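고객지원 문의 내역
문의 번호: 116
접수 분류: 식기 / 구성품 누락, 제품 상태
상품: Stanance 4인 식기 세트 (Rekel 무늬 접시 4, Mendonça 무광 볼 4)
문의자: Arvid Blomqvist
상태: 종결

[문의자] 오전 9:40
안녕하세요. Stanance 4인 식기 세트를 받았는데 문제가 세 가지 있어 한 번에 적습니다.

첫째, 볼이 하나 모자랍니다. 상품 페이지에는 볼이 네 개로 되어 있고 색은 분홍, 산호색, 청회색, 크림색입니다. 크림색이 없습니다.

둘째, 접시 중 한 장이 식탁에 놓으면 흔들립니다. 가장자리를 누르면 반대쪽이 들리고 손을 떼면 딸깍 소리가 납니다. 나머지 접시는 괜찮은 것 같은데 정확히는 모르겠습니다.

셋째, 설거지를 몇 번 하고 나니 접시 한 장의 흰 부분에 가는 회색 줄이 생겼습니다. 손톱으로 긁으면 걸리는 느낌은 없습니다. 금이 간 것인지 알고 싶습니다. 금이라면 음식을 담기가 꺼려집니다.

상자는 아직 버리지 않았습니다. 교환이 되는지, 된다면 세트 전체를 보내야 하는지 알려 주세요.

[지원 담당] 오전 10:25
문의 주셔서 감사합니다. 세 가지를 나누어 확인하겠습니다.

볼 누락 건은 상자 안쪽을 한 번 더 봐 주시기 바랍니다. 이 세트는 완충재가 두 층입니다. 위층에 접시와 볼 세 개가 들어가고, 네 번째 볼은 아래층 골판지 받침 밑에 따로 들어갑니다. 받침이 상자 바닥과 색이 같아서 바닥으로 보고 그냥 접어 두시는 경우가 있습니다. 모서리 한쪽에 반달 모양 홈이 있으니 그곳에 손가락을 넣어 들어 올리시면 됩니다.

흔들리는 접시는 놓는 면을 바꿔 가며 봐 주세요. 식탁 상판이 휘어 있으면 멀쩡한 접시도 흔들립니다. 순서는 다음과 같습니다.

1. 접시를 모두 마른 행주로 닦고, 굽(바닥의 둥근 테)에 붙은 것이 없는지 손가락으로 한 바퀴 만져 봅니다.
2. 한 장씩 같은 자리에 놓고 가장자리 네 방향을 가볍게 누릅니다.
3. 흔들리는 접시가 있으면 그 접시를 90도 돌려 같은 자리에 다시 놓습니다. 돌려도 접시의 같은 부분이 들리면 접시 쪽 문제이고, 들리는 방향이 식탁 기준으로 그대로라면 상판 쪽 문제입니다.
4. 가능하면 유리나 석재처럼 평평한 면에서도 한 번 해 봅니다.

회색 줄은 수저 같은 금속이 유약 위를 지나가면서 남긴 자국일 수도 있고 실금일 수도 있습니다. 구별하는 방법은 1번과 3번 결과를 받은 뒤 안내해 드리겠습니다. 그때까지 그 접시는 전자레인지에 넣지 말아 주세요.

[문의자] 오후 1:10
상자를 다시 열어 봤습니다. 골판지 받침에 홈이 있는 것은 맞고, 들어 올렸더니 둥근 칸이 하나 있습니다. 그런데 칸이 비어 있습니다. 얇은 포장지만 접힌 채로 들어 있었습니다. 포장지를 펴 봐도 아무것도 없습니다. 그래서 크림색 볼은 처음부터 안 들어온 것으로 보입니다.

접시 흔들림은 이렇습니다. 접시 뒷면에 연필로 작게 가, 나, 다, 라라고 적고 했습니다. 가, 나, 라는 어디를 눌러도 움직이지 않습니다. 다만 흔들립니다. 다를 90도 돌렸더니 들리는 자리도 같이 돌아갔습니다. 주방 창틀의 돌판 위에서도 똑같습니다. 상판 문제는 아닌 것 같습니다.

굽에는 붙은 것이 없습니다. 만져 보면 한쪽이 조금 낮은 느낌인데 제 느낌일 수도 있습니다.

회색 줄이 있는 것은 라입니다. 흔들리는 접시와 다른 접시입니다. 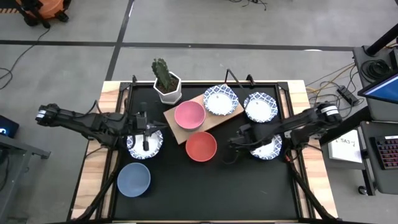

첨부 1. 접시 네 장, 볼 세 개(분홍, 산호색, 청회색). 나무 도마와 선인장 화분은 세트 구성품 아님.

[지원 담당] 오후 2:05
사진 등록했습니다. 접시 네 장 모두 물결 모양 테두리에 짙은 파란색 무늬로, 보내 드린 Rekel 무늬가 맞습니다. 볼은 분홍, 산호색, 청회색 세 가지로 확인되어 크림색 누락으로 처리합니다. 빈 칸에 포장지만 들어 있었다는 내용은 출고 쪽에 전달했습니다. Jilldale 창고에서 포장한 물량이라 같은 작업분의 재고도 확인해 달라고 요청해 두었습니다.

크림색 볼은 단품으로 보내 드립니다. 세트를 돌려보내실 필요는 없습니다. 용량은 다른 볼과 같은 300ml입니다.

사진에서 분홍색 볼과 접시 한 장이 도마 위에 올라가 있습니다. 흔들림은 도마가 아니라 단단하고 평평한 면에서 확인하신 결과로만 판단하겠습니다. 돌판에서도 같은 결과가 나왔다고 하셨으니 접시 다의 굽 문제로 봅니다. 다만 교환 기준이 있어서 틈을 한 번 재 주셔야 합니다.

방법: 접시를 돌판에 놓고 들리는 쪽의 반대편 가장자리를 손가락으로 누릅니다. 그 상태에서 들린 쪽 굽 밑에 일반 복사용지를 한 장씩 겹쳐 넣습니다. 더 이상 들어가지 않을 때의 장수를 알려 주세요. 세 장까지는 정상 범위이고, 네 장부터는 교환 대상입니다.

접시 라의 회색 줄은 아래 순서대로 해 주세요.

1. 접시를 미지근한 물로 헹구고 물기를 남겨 둡니다.
2. 베이킹소다를 조금 덜어 물을 섞어 되직하게 만듭니다.
3. 젖은 천에 묻혀 줄이 있는 자리를 30초 정도 원을 그리며 문지릅니다. 철 수세미는 쓰지 마세요.
4. 헹구고 밝은 곳에서 다시 봅니다.

줄이 옅어지거나 없어지면 금속 자국입니다. 그대로라면 뒷면 같은 자리에도 줄이 있는지 봐 주세요. 파란 무늬는 유약 아래에 있어서 이 방법으로 지워지지 않지만, 테두리까지 문지르실 필요는 없습니다.

[문의자] 오후 4:30
종이부터 말씀드리면 7장까지 들어갔습니다. 여덟 장째는 힘을 줘야 들어가서 세지 않았습니다. 나머지 접시도 궁금해서 해 봤는데 가와 라는 한 장도 들어가지 않고 나는 한 장 들어갑니다.

회색 줄은 거의 없어졌습니다. 한 번 문질렀을 때 반쯤 흐려졌고, 한 번 더 하니 비스듬히 봐야 보이는 정도입니다. 뒷면에는 아무 줄도 없습니다. 금은 아닌 것으로 생각해도 될까요?

그리고 질문이 두 개 더 있습니다.

하나는 자국이 왜 한 장에만 생겼는지입니다. 네 장을 똑같이 쓴다고 생각했는데 라에만 있습니다.

또 하나는 볼 색입니다. 청회색 볼이 상품 페이지에서 본 것보다 어두워 보입니다. 불량이라고 생각하는 것은 아니고, 크림색 볼이 왔을 때 그것도 페이지와 다를까 해서 묻습니다.

[지원 담당] 오후 5:15
7장이면 기준을 넘었으므로 접시 다는 교환해 드립니다. 굽은 마지막에 갈아서 높이를 맞추는데 그 과정이 덜 된 것으로 보입니다. 쓰시다가 생긴 문제는 아닙니다. 접시 나의 한 장은 정상 범위입니다.

라의 줄은 금속 자국이 맞습니다. 문질러서 흐려지는 실금은 없습니다. 그대로 쓰셔도 되고 전자레인지 제한도 해제합니다. 한 장에만 생긴 이유는 저희가 여기서 단정할 수 없습니다. 흔한 경우는 겹쳐 두었을 때 맨 위에 오는 접시를 계속 먼저 꺼내 쓰는 것입니다. 설거지한 접시를 다시 맨 위에 올리면 그 접시만 자주 쓰게 됩니다. 씻은 접시를 맨 아래로 넣으시면 고르게 쓰실 수 있습니다. 설거지통에 수저와 접시를 함께 담가 두는 것도 자국의 원인이 됩니다.

볼 색에 대한 답변입니다. Mendonça 볼은 무광 유약이라 조명에 따라 밝기가 달라 보입니다. 청회색은 노란 조명 아래에서 더 어둡게 보이는 편입니다. 크림색은 차이가 가장 적은 색입니다. 받아 보시고 마음에 들지 않으면 같은 문의에 답글을 남겨 주세요.

발송 내용을 정리합니다.
- 크림색 볼 1개: 누락분, 무상
- Rekel 무늬 접시 1장: 접시 다 교환분, 무상
- 회수: 접시 다 1장. 새 접시를 받으신 뒤 그 상자에 넣어 문 앞에 두시면 됩니다.

연필로 적으신 글자는 지우지 않으셔도 됩니다. 회수품 확인에 오히려 도움이 됩니다.

[문의자] 오전 11:20
택배를 받았습니다. 볼과 접시 모두 깨진 곳은 없습니다.

새 접시는 돌판에서 흔들리지 않습니다. 종이도 들어가지 않습니다. 무늬의 파란색을 기존 접시와 나란히 놓고 비교했는데 제 눈에는 차이가 없습니다. 겹쳐 놓아도 테두리가 잘 맞습니다.

크림색 볼은 색이 괜찮습니다. 그런데 다른 볼과 겹쳤더니 산호색 볼 안에서 빠지지 않습니다. 설거지하고 바로 겹쳐 둔 상태였습니다. 돌려도 안 되고 당기면 깨질 것 같아서 그대로 두었습니다. 분홍색과 청회색은 겹쳐도 쉽게 빠집니다.

[지원 담당] 오전 11:50
힘으로 당기지 않으신 것이 맞습니다. 두 볼 사이에 물기가 남아 밀착되면 그런 일이 생깁니다.

1. 겹친 채로 싱크대에 행주를 깔고 그 위에 놓습니다.
2. 안쪽에 있는 크림색 볼에 찬물을 반쯤 채웁니다.
3. 바깥쪽 산호색 볼의 아랫부분만 따뜻한 물에 담급니다. 손을 넣을 수 있는 온도면 충분합니다. 끓는 물은 쓰지 마세요.
4. 2분 뒤 안쪽 볼을 좌우로 조금씩 돌립니다.

한 번에 안 되면 주방 세제를 틈에 한 방울 떨어뜨리고 3번부터 반복해 주세요. 빠진 뒤에는 두 볼의 안쪽과 바깥쪽에 긁힌 곳이 있는지 봐 주시기 바랍니다.

[문의자] 오후 12:35
두 번째에 빠졌습니다. 세제를 넣고 나서입니다. 긁힌 곳은 없습니다.

완전히 말린 다음 다시 겹쳐 봤더니 이번에는 그냥 빠집니다. 순서를 바꿔서 산호색을 크림색 안에 넣어도 괜찮았습니다. 물기 때문이었던 것 같습니다.

접시 다는 받은 상자에 넣어 두었습니다. 회수는 언제 오나요? 오후에는 집을 비웁니다.

[지원 담당] 오후 1:05
다음 영업일 오전으로 신청했습니다. 문 앞에 두시면 되고 댁에 계시지 않아도 됩니다. 상자 윗면에 문의 번호 116만 적어 주세요.

볼은 말린 뒤에 겹치시고, 바로 넣으셔야 할 때는 사이에 키친타월을 한 장 끼워 주세요. 수납장 안에서는 두 개씩 나누어 두시는 편이 꺼내기도 편합니다.

[문의자] 오후 6:45
상자에 번호를 적어 내놓았습니다. 회색 자국은 그 뒤로 더 생기지 않았습니다. 수저를 따로 담가 두고 있습니다.

한 가지만 더요. 나중에 접시를 두 장 더 사려고 하는데 단품으로도 팝니까? 손님이 오면 네 장으로는 부족합니다.

[지원 담당] 오전 9:15
Rekel 무늬 접시는 단품으로도 판매합니다. 현재 재고는 없고 12월에 다시 들어옵니다. 상품 페이지에서 입고 알림을 신청하실 수 있습니다. 같은 이름의 작은 접시가 따로 있으니 주문하실 때 지름을 확인해 주세요.

회수품 도착을 확인했습니다. 저희 쪽에서 잰 결과도 굽 높이가 기준을 벗어나 있어 불량으로 등록했습니다.

[처리 기록]
구성품 누락: 크림색 볼 발송, 수령 확인
접시 흔들림: 굽 가공 불량, 교환 완료
회색 줄: 금속 자국, 베이킹소다로 제거, 교환 없음
볼 겹침: 물기로 인한 밀착, 분리 완료, 손상 없음
볼 색상: 안내만 진행
비용: 고객 부담 없음
후속: 안내문의 '구성품 확인' 항목에 골판지 받침 위치 그림 추가 요청. 담당 부서 회신 대기 중.

문의 116 종결.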